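The Night Ferry to Komotier

a short story

1. The ticket

My aunt left me a ticket. It was in the envelope with her will, between the paper for the apartment and the paper for the grave, and it was for the night ferry from Irton to Komotier, one way, second class. There was no date on it. The lawyer turned it over two times and said it had no value that he could find.

I did not know my aunt well. When I was a child she came to us every May and stayed exactly one week. She slept in my room and I slept on the sofa. She smelled of soap and of train seats, and she cut the crust from her bread and kept it in her pocket for the birds. After she went away my mother always opened the windows, even when it rained.

I put the ticket in a drawer with the batteries. It stayed there the whole winter. Then in spring I lost my job at the insurance office, and one morning when I was looking for a battery I found it again, and I thought that I could as well go and ask.

2. Irton

The woman behind the glass in Irton was older than I expected. She took my ticket and held it near the lamp.

"These we stopped to print before I was married," she said.

"So it is not good?"

"I did not say this."

She went into the back room. I heard her open a metal cabinet, then a second one. On the wall of the waiting hall there was a map of the coast, and somebody had touched the town of Komotier so many times with a finger that the name was gone. Only a gray spot was left. A man with a bicycle slept on the bench with his mouth open. The bicycle was tied to his leg with a string.

When the woman came back she had a stamp, and she pressed it on the ticket with both hands.

"Cabin 23," she said. "The ship leaves at ten in the evening. Do not put your shoes in the corridor, they will be taken."

3. The ship

The ship was called the Stellent. It was white above and rusty below, and it made a noise like a big animal that wants to be left alone. My cabin had two beds, and on the lower one there was already a suitcase, brown, with a belt around it. I took the upper bed and waited for the person. The person did not come.

At midnight I could not sleep and I went up to the dining room. It was almost empty. A waiter was folding napkins into the shape of boats. He asked me what I wanted, and I said soup, and he said that there was soup only in the other direction.

"What is there in this direction?"

"Bread," he said. "Cheese. There is one pear."

I took all of it. While I ate he sat down at the next table and went on with his boats. I told him about my aunt, because it was night and I would not see him again. I told him about the pocket with the crusts.

He stopped folding.

"A green coat?" he said. "With a big button here, which is not the same as the others?"

I remembered the button. As a child I had wanted it very much.

"She traveled with us every year," the waiter said. "She went over in May and she came back in May. She always bought one ticket too many. For company, she said."

I went back to my cabin and lay down in my clothes. Below me was the suitcase. I thought of the man in Komotier, if it was a man, or of the friend, or the child, and I was a little ashamed that I had never asked her where she went after our sofa. We had all believed that she went home.

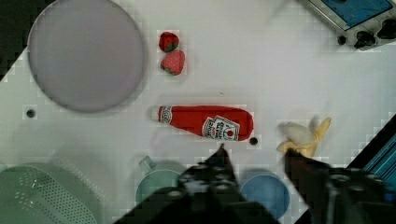

4. Komotier

In the morning there was fog, and the town came out of it slowly – first a crane, then a church, then a row of yellow houses with their washing outside. I carried my bag down to the deck. At the last moment I went back and took the brown suitcase also. It was very light.

At the end of the pier stood a small café with the name Pillai painted over the door. It was open. The owner was putting out the chairs, and on the stones around his feet there were birds, perhaps all the birds of the harbor. They did not fly up when I came. They looked at my pockets.

"You are early this year," the owner said. He said it to the suitcase. Then he looked up and saw that it was me who was holding it, and he set down the chair he had in his hand.

I opened the belt. Inside was a paper bag, folded many times, and in it were crusts of bread as hard as wood.

"Sit," he said. "I will bring the coffee."

I sat down on the side where I could see the ship, and I began to break the bread.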